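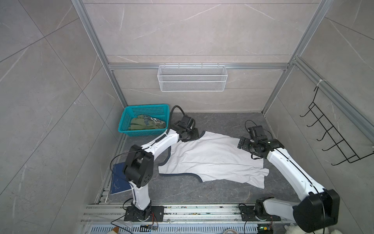 **Category: Garments / folding and storage**

January, 9.40 am

Started on the white T-shirt with the navy binding. It's on the floor of the bay, neckline to the upper left, hem to the right. Still wrinkled. I want a fold that fits the wire basket on the crossbar, so the width matters more than the height. The basket is long and shallow, so a square fold wastes most of it.

Plan is to try two folds:

- thirds lengthwise, then half, then half again
- sides in to the middle, then rolled from the hem

Harish prefers the roll. My worry with it is the binding, which is stiffer than the body on the Norkden shirts and makes a lump at the collar end. Moushumi says to fold the collar end under first. Will try both ways and write down which one still looks decent after 15 minutes in the basket.

White basket is empty and should stay that way until the first fold is done. Please don't park the tape in it.

The olive-green one with the dark lettering is in the teal basket, back left. Leave it there for now. It gets done after the white one, same two folds, print facing out. If the print ends up across a crease, refold it and note that too.

Hook rack on the right wall: five hooks, cable tie at the top. Sun-ja asked if we could hang shirts there in place of folding. I'd say fine for one or two, but a collar on a narrow hook gets a point in it overnight. Better for bags or a cap. If we keep the rack I'd like a second tie lower down.

The dark blue notebook at the left edge is for rough sketches of the folds. Copy anything worth keeping into this one, with the shirt size. Last month's roll sketches had no sizes on them and I had to redo the lot.

11.15 am

Hsiu-ying measured the spare shelf by the door. 700 mm clear, so it takes the long fold with room at both ends. Haven't decided if the Ulura shirts go there or in with these.

To do:

- ask King-fai for the other wire basket, same depth if he has it
- label for the teal basket ("to fold")
- steamer is still out on loan, chase it
- check the grey tile along the back for dust before any more whites go down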